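Home Notebook Bench notes Parts About

Headphones, second sitting
April 24, 2020
3 min read

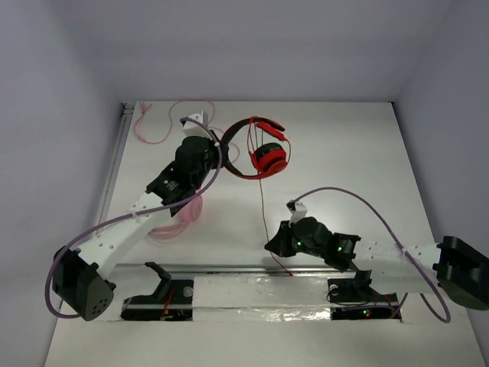
I have been putting off the red pair for longer than I care to admit, so this morning I cleared my tea away and gave them a proper hour. They came over from Massawe with a note that said only "squeaks when you chew," which made me laugh and then turned out to be a very fair report. The squeak is in the headband, on the left, right where the slider goes into the yoke. I wore them through a bowl of cereal to be sure — it was a long breakfast.

Cleaned the slider first with a dry cotton swab, then a barely damp one. A surprising amount of gray fluff came out of the slot. After that I worked it in and out 30 times, slowly, and the squeak went down to a sort of sigh. I'd like to get it quieter still, but I don't want to put grease anywhere near somebody's hair, so I am going to try a sliver of the thin felt left over from the Gomell lamp job.

Ear pads: the right one is fine and the left one has gone flat. Hui-mei Hsieh thinks the Prindale pads will fit if we stretch them over the lip a bit at a time, starting at the bottom. She did a pair that way in the winter and says it took her 90 minutes and some language. The bag is in drawer 288, behind the foam, and please put it back there when you're done, whoever borrows it next!

One more thing for whoever picks this up. When you lay them down, open the band a little and let it rest flat. I used to hang mine on a hook by the window and the band crept wider every summer until they fell off when I looked at my shoes.

Still to do: felt, left pad, then listen to something long and quiet with them on. I have a piano record in mind.

Comments

Oona: Mine squeak too and I'd blamed my jaw. Trying the swab tonight.

Hui-mei Hsieh: It was closer to two hours, I was being kind to myself.

pelle_k: Is the felt the 1 mm or the thicker one?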